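Been meaning to write something about the season Narnen Town played the offside trap. It was the oddest football I have watched at that level and there is next to nothing about it online. Thread.

Narnen had gone down the year before with a deep back four and a big lad up front. Everyone in the division played that way. The pitches were heavy until April and you cleared your lines and took your chances from corners.

The new manager arrived in May and wanted the back four up at the halfway line whenever the ball was in the other half. Not near it, on it. He had paint put down at the training ground at Clomon so the defenders could see where they were meant to stand.

Pre-season was poor. They lost to a works team. Sircombe Rovers put a ball over the top in the first minute of a friendly and scored, then did the same after the restart, and a few people behind the goal went home.
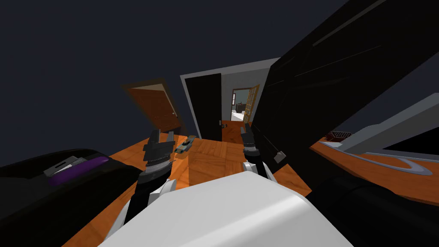

The first league game was at home, 285 through the gate. I have the programme still. The visitors were flagged offside so often in the first half that their bench stopped complaining to the linesman and started complaining to their own forwards.

Narnen won that 1-0 with a tap-in. Nothing special about the goal. What people talked about in the bar was how small the pitch had looked. From the stand it seemed as if all the outfield players were in a strip you could walk across in a few seconds.

People get the trap wrong. They think it is the defenders running out with their arms up. Most of the work is done further forward. If the man on the ball has time to look up, he picks the pass and you are finished, however straight your line is.

So the midfield had to press, every time, for the whole match. They were part-timers. One drove a delivery round that started at 4am. By the hour mark you could see it in their legs and the manager had only two substitutes to use.

The goalkeeper had to change too. He was a line keeper by habit and he hated coming out. By the autumn he was taking up a spot well outside his box and heading clearances into the car park.

They went up to third before Christmas and drew Appiah Athletic away in the cup. Appiah were two divisions higher. It was the biggest crowd any of that side had played in front of – 2,000, and a coach load of ours in the corner by the turnstiles. 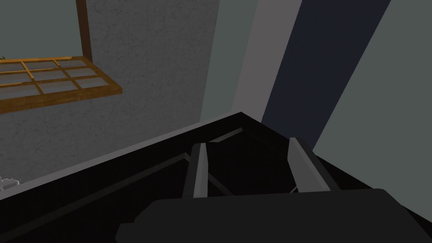 For half an hour it worked. Appiah had a quick winger who kept going early and kept getting flagged. The home crowd got on his back. Narnen had a header cleared off the line and I thought we might nick it.

Then Appiah stopped sending the winger at all. They held him on his own side and had a midfielder run from deep instead, straight past everyone as the line stepped up. He was onside by yards each time. Deep runners are the standard answer to a high line but we hadn't met a team fit enough to do it properly. 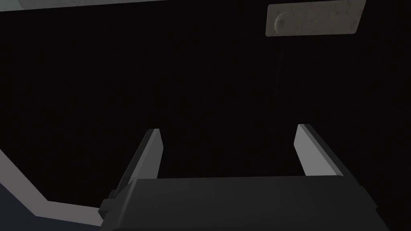
The second half is the part I remember best, mostly for the centre-halves. They had been told to stay within a few strides of each other and they stopped doing it, one dropping off to cover, the other still stepping up. Narrow in the first half, and then like the two fingers on that gripper, spaced wide apart with nothing between them. Every Appiah pass went through the gap. It finished 5-0.

The manager didn't change anything for the next league match. He was asked about it in the local paper and said the line had been right and the pressing had been late. Looking back I think he was correct about the pressing. I'm less sure about the line.

Other teams in the league had watched, of course. Sircombe came to our place in February with two midfielders told to run from deep and won 3-1. After that most sides had a go at it, some well and some badly.

The pitch didn't help. Ours held water in the goalmouth at the town end and the ball would stick there instead of running through to the keeper. A long pass that he'd have swept up in September became a race.

They finished fifth. No promotion, though it was the best finish in years and they had the most offsides won in the division, if you trust the chap who kept the tally for the supporters' newsletter. I do, mostly.

The manager left that summer for a job nearer home. The back four dropped to the edge of the box for the first friendly and stayed there.

If anyone has the programme from the Appiah tie I would like to see the team sheet. Mine got soaked on the way back to the coach and I can't read the bench.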